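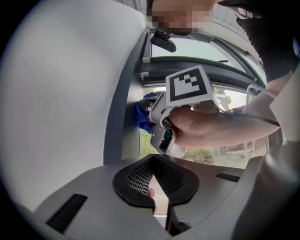

Stirkwood Owners Board
Cleaning and Upkeep
Print this topic | E-mail this topic

Haze on the inside of the glass, what am I doing wrong?

gravelpatch
OK so I have cleaned the inside of my windows three times this week and I still get that milky film as soon as the sun hits them. I'm using Miltomia glass spray and paper towels, same as I use in the house. Looks great at night, looks terrible at 9 in the morning. The windshield is the worst, but the side glass isn't much better, and my arms don't bend the way they'd need to bend to get into the corners! Any ideas before I go buy yet another bottle of something?

dustyvent
Too much spray. I'd bet money on it. Put it on the cloth, two squirts, wipe, then flip to a dry side and go again. Paper towels just push the stuff around.

gravelpatch
Two squirts?? I've been soaking it. I'll try it Saturday. Do you do the trim first or the glass first? I've always done the glass first and then ended up with fingerprints all over it from leaning on things.
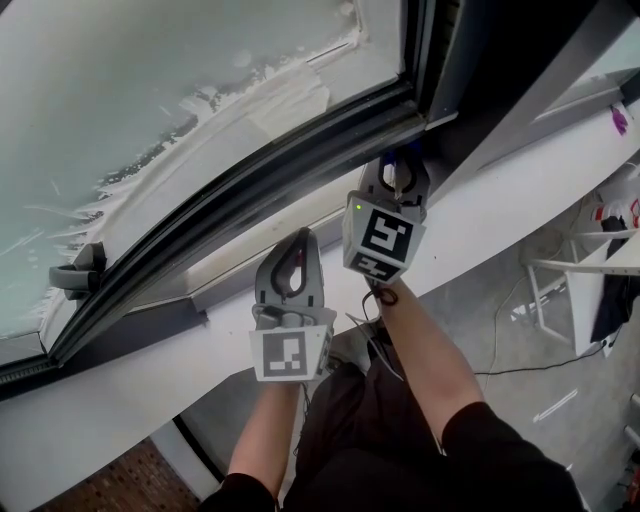

halfbucket
Trim first, always. And I'm going to disagree about the spray, sorry dusty. If the glass has a real film on it, two squirts won't touch it. I go in with warm water and one drop of dish soap, rinse with plain water, dry it, and only then use the spray (if I even bother). Also clean the rubber around the edge, or the grime just comes right back onto the pane the next time you wipe.

dustyvent
Water all over the inside of the door? No thanks. I did that once and had damp seals for days.

halfbucket
Wring the cloth out! You're not hosing it down.

gravelpatch
Update for anyone following along. I did one side halfbucket's way and the other side dusty's way, and halfbucket's side won, although it took me 60 minutes and my back is not speaking to me. What I hadn't thought about was the rest of the panels. They were holding way more dust than I figured, especially in the vents and anything with mesh on it.

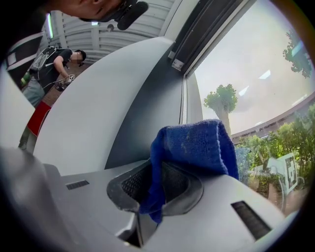 A terry towel was fine on the big smooth parts but kept snagging in the tight spots, so I went over the slots with an old paintbrush and that got most of it. There's a detail shop in Ikard that wanted $200 for the whole inside, so I'm feeling pretty good about a towel and a bucket.

dustyvent
Fine, fine. I'll try the soap thing. But one drop, not three.

nightshiftjo
Does anybody use the Nkuna cloths for the last wipe? I got a pack in August and they leave lint on everything. Wondering if I'm supposed to wash them first.

halfbucket
Wash first, no fabric softener. Softener is half the reason people get streaks.

Reply to this topic | Log in to post

We use cookies to keep you signed in. By browsing the board you agree to our cookie policy.

Contact the board | Copyright Stirkwood Owners Board | Back to top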